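Jadcombe Facilities Help Desk
Ticket 1062
Category: Dining Room – Children's Tableware
Opened: 15th January
Status: Awaiting delivery
Related ticket: 897 (tray storage)

Summary
The serving staff report that place settings are arriving at the tables in differing arrangements, and that plates slide when the trays are carried. The requester asks for a standard layout and for advice on whether the Ballora trays should be replaced.

Initial response
The trays currently in service have a low rim, and the wider plates leave little room beside them for cutlery. The help desk asked the requester to set one place in the usual manner and to confirm which pieces were in use. The requester confirmed one tray, one plate, one fork and one spoon per child. Cups are issued separately and are outside the scope of this ticket.

The setting under review has the yellow fork on the left of the mint-green tray and the plate on the right, with the teal-blue spoon resting in the plate. The plate comes close to the lower rim and slightly overlaps the right edge of the tray's interior. Both handles point the same way, toward the top of the table.

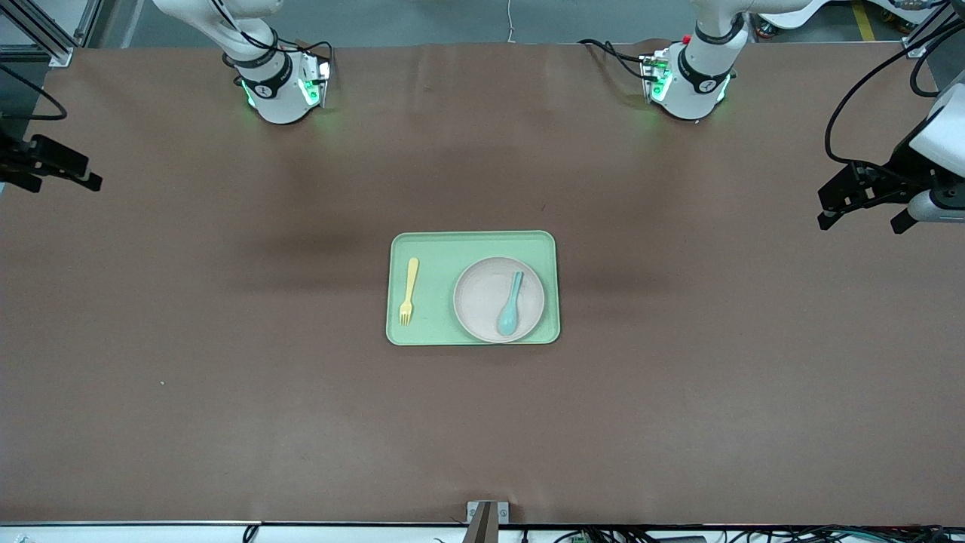

Findings
1. The plate does not sit fully within the interior of the tray. The supplier, Csonka, lists a smaller plate in the same range.
2. The fork position is acceptable and should be kept.
3. The spoon should be moved from the plate to the tray before food is served. With the present plate there may not be space for it on the right, and it may be placed next to the fork in the meantime.

Action taken
A trial order of 13 smaller plates has been placed through Zudby under the existing tableware account. Staff have been asked to carry no more than 2 set trays per trip until the plates arrive. The request to replace the trays is declined for now – they are in good order and were last renewed in August.

Outstanding
Requester to test the smaller plate on a mint-green tray and report the result on this ticket. Ticket 897 remains open and will be handled separately.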